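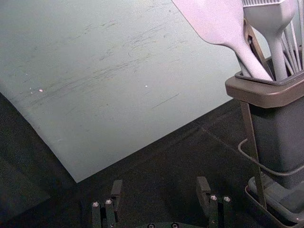 *Fig. 5. Wrist view: board to the left, utensil caddy to the right, fingers open.*

### Setting up the spatula pick

I wrote this for Plitier club members after Glenys and I spent a whole evening on it, so please borrow our settings!

1. Put the caddy in its wire stand and lay the board beside it, with a good bit of dark table showing between.
2. Open the fingers fully and set the speed to 64. (I like it slower, Glenys doesn't.)
3. Jog the arm over the gap and save that spot as HOME.
4. Lower it in small steps, 5 mm at a time.

**Note:** the whisk wires are thin, so I'd start with the spatula.

**Caution:** keep your hands off the table until the arm has parked.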